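# Celeck Changes How Shared Posts Are Counted and Labeled

6/29/23 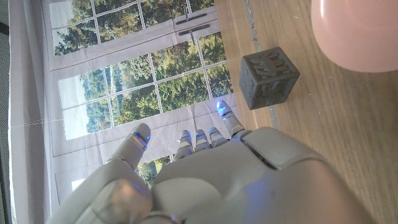

Celeck, the question-and-answer network run from Pavetstead, has changed the way it handles posts that are passed from one group to another. Under the new rules a shared post keeps a single reply thread, and the share counter shows distinct accounts instead of total shares. Link previews are also affected. A post that carries a picture, such as one of a white robotic hand with its fingers pointing up and a blue light near the tip of the thumb, will keep its original caption wherever it is shared, and the person sharing it can add a note of up to 200 characters below. Until now the sharer could overwrite the caption completely.

The change was first tested in February with 277 groups. According to the release notes, the main problem was duplicate threads. A question shared to 16 groups produced 16 separate sets of replies, and the person who asked it received alerts from all of them. Replies now go to the original thread and are tagged with the name of the group they came from. Group moderators can hide tagged replies from their own members but cannot delete them at the source.

"The counter was measuring activity and people were reading it as agreement," said Chandrasekhar Gounder, who leads the feed team at Celeck. "One account could share the same rumor all afternoon and the number would keep going up."

Private groups are treated differently. A post shared into a private group still opens a local thread, visible to members only, and adds nothing to the public counter. Posts shared before the update keep their old threads and captions. Their counters will be recalculated in 2 passes, public groups first, and may drop without notice while this is going on.

Outside tools that read the counter will need to be updated. Tanasarn, a scheduling service used by many page owners, said its dashboard will show both the old and new figures until the recalculation is complete. Fleluncombe, which sells reply-sorting software, said its current version does not recognize the group tags and will place tagged replies in the "unsorted" folder. A fix is being tested.

The new rules apply to the web version and both mobile apps. Account holders can turn off alerts for tagged replies under Settings, Sharing, Replies from Other Groups. The setting is on by default and has to be changed separately for each account.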